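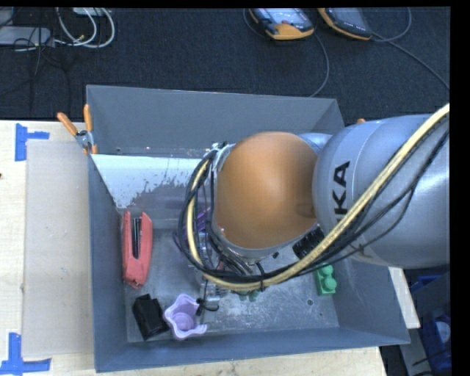
Why Do Metals Get Scratched?
Plerkent Museum of Science: Pages for Young Readers

Look closely at an old spoon or a baking tray. You will probably find thin lines running across it. These lines are scratches, and they form when one material is pushed or dragged over another.

Hard and soft
Scientists use the word "hardness" to describe how well a material resists being scratched. A harder material can scratch a softer one. Diamond is the hardest natural material found in large enough pieces to test easily. Talc, a mineral used in some powders, is so soft that a fingernail will mark it.

Metals fall between these two. Pure gold and lead are soft. Hardened steel is much harder and is used to make files and drill bits.

What happens in a scratch?
When a hard point moves across metal, it presses a tiny groove into the surface. Some of the metal is pushed to the sides, like soil beside a plow. Small pieces may also break away. The groove reflects light in a different direction from the smooth metal near it, and a scratch can look pale or shiny.

Can scratches be prevented?
Paint and other coatings protect many metal objects. Sand and grit should be rinsed away before a surface is wiped, as many grains of sand are harder than common metals.

Try it with an adult
Ask for an old coin that may be marked. Rub it gently with a fingernail, then with a wooden stick, then with a steel nail. Write down which of them leaves a line.

Text by Ilse Martens. Reviewed by Fulgencio Quezada. Suitable for readers aged seven and up.
Last updated June 23, 2024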